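Sim first, real arm later! Spent the evening getting the Clilik gripper model to open all the way in my test setup, and I'm so happy with how wide it goes.

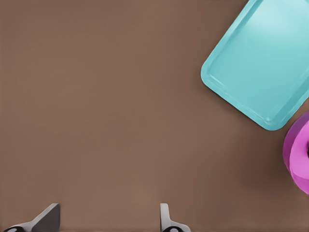

Next up is wrist speed. I had it at 203, dropped it to 188 - much smoother already. 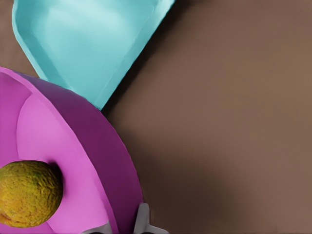 Stetsiuk
home robot builder, Plamley workshop

Fruit in the pink bowl, turquoise tray right beside it. My goal is 10 clean pickups before I cut any metal. More in February!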